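Liste de contrôle — table de tri et petit linge
Atelier Winovora, local de Jirthorpe
Relevé du 4 avril 2026

1. Accès et sol
Passage libre devant la table : conforme.
Rallonge électrique fixée le long du mur : conforme.
Tapis antidérapant : un coin se relève. À recoller avant le prochain contrôle.

2. Éclairage
Plafonnier : conforme. Le tube côté fenêtre a été remplacé en août, rien à signaler depuis.

3. Plateau
Stabilité : conforme, pas de jeu dans les pieds.
Échardes : passer la main à plat sur toute la surface et sur les chants. Rien trouvé.
Charge maximale affichée : 30 kg. L'étiquette est à refaire, le chiffre s'efface.

4. Tricots et range-séparateurs
Tricot violet côtelé, range-séparateurs en fil métallique noir sur la table en bois clair.
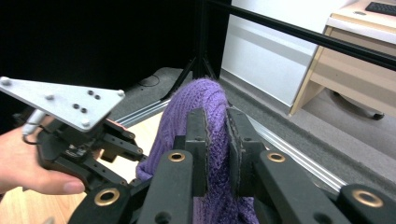
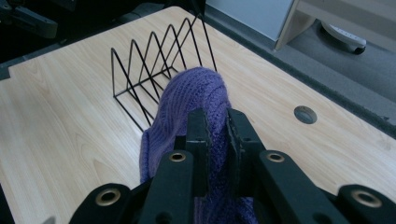
5. Points à vérifier sur le range-séparateurs
Extrémités des fils : aucune pointe coupante au toucher — conforme.
Pliures en haut des séparateurs : conforme.
Rails de base : doivent porter à plat sur toute leur longueur. Conforme.
Accrochage des mailles : essai fait avec une chute de laine, pas de fil tiré. À refaire si la peinture s'écaille.

6. Points à vérifier sur les tricots
Aiguilles ou épingles oubliées : aucune.
Étiquettes Simo : agrafes interdites, couture seulement. Deux articles mis de côté.

7. Rangement
Armoire Gallagher de 1983 : la porte gauche ferme mal. Charnière à commander, référence 134.
Cartons au-dessus de l'armoire : non conforme, à descendre.

Prochain passage en août, avec la même grille.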